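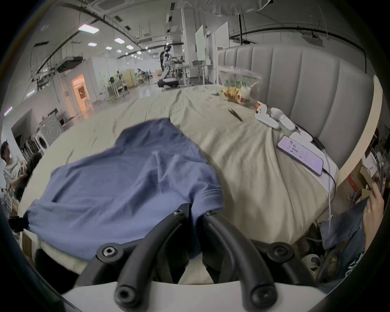 SARTHORPE, April – The Sarthorpe student robotics club will enter a laundry-folding program in this spring's Wellero Household Challenge, a contest in which student teams teach a machine to do the chores the students have been putting off.

The club's entry, named Stirnimeo after a vote that ran longer than the planning meeting, is meant to pick up a crumpled T-shirt, find the hem, and fold the shirt into something that would pass in a drawer. To learn this, it needs examples. Club members have spent the semester supplying them with hand-held grippers, one shirt at a time, and have so far recorded 4,000 folds. Several parents have asked whether any of this could be done at home.

Wellero's rules give each team 10 shirts and 40 minutes. Shirts are scored on flatness, squareness, and whether the sleeves ended up inside. Points are taken off for shirts on the floor. In its most recent practice round, Stirnimeo folded six of the 10 and made a firm, compact ball of the other four, a result the club lists in its notes as "partial."

The challenge has drawn 136 students this year. Teams may also enter the Paulík Round, an optional event for fitted sheets. No team has yet finished it, and Sarthorpe has signed up.

An open practice will be held at 4 p.m. on the last day of classes. Admission is free. Visitors are welcome to bring clean T-shirts, any size, no buttons. Shirts will be returned at the door, in whatever shape the program leaves them.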